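3.2 Surfaces and sorting practice in shared kitchens

The second round of interviews took place in Pleltville and Trukau in March, following the procedure set out by Grímsdóttir for the earlier Brennan survey. Households were asked where fresh produce was put down on arriving home, how long it stayed there, and who moved it. Of the 80 households approached, 50 completed both the interview and the eight-day diary.

Respondents with a single clear surface tended to sort produce at once. Those whose table was also used for homework or paying bills reported longer delays, and fruit was often left beside stationery until the evening meal – a pattern noted in both towns. Table colour was recorded as well, as several respondents said that marks and spills were easier to notice on a pale top (Figure 4).
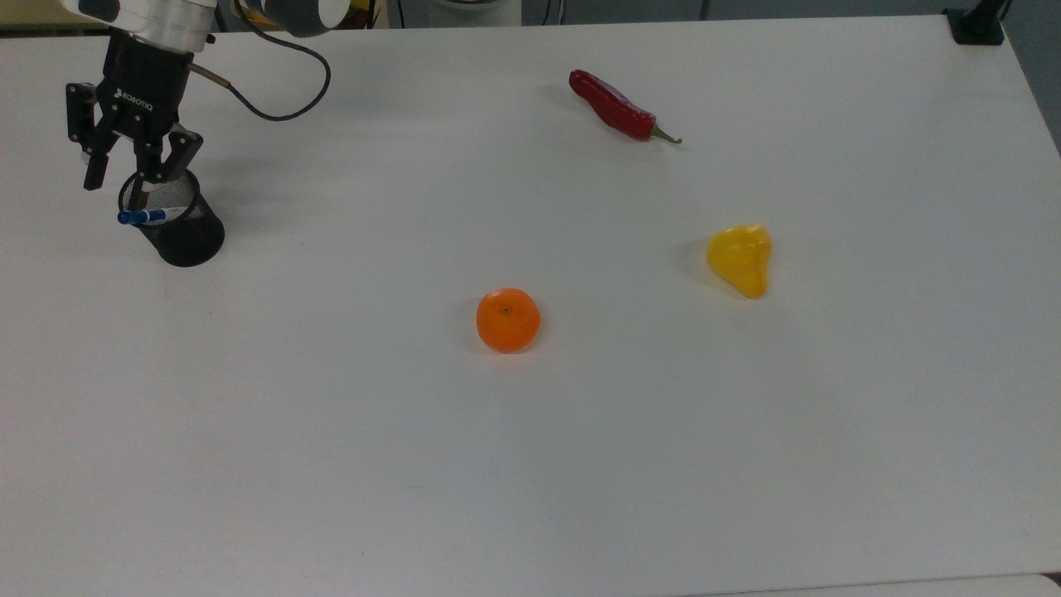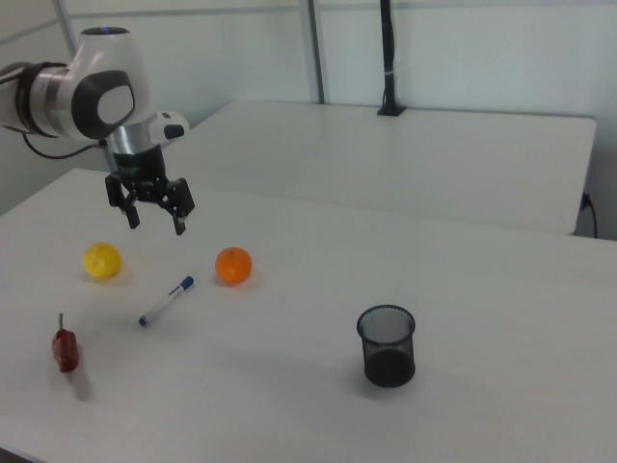

Figure 4. White tabletops.

Diary entries were coded separately by Brynhildur Zoëga and the present author, and differences were settled by discussion. The coding scheme treats a delay as any interval longer than one meal. Under this definition, delays were more common in Trukau, where shops close later and the main purchase is often made after work. Household size had little bearing on the result. Storage space did, although the relationship was weaker among renters – a point taken up in Section 4.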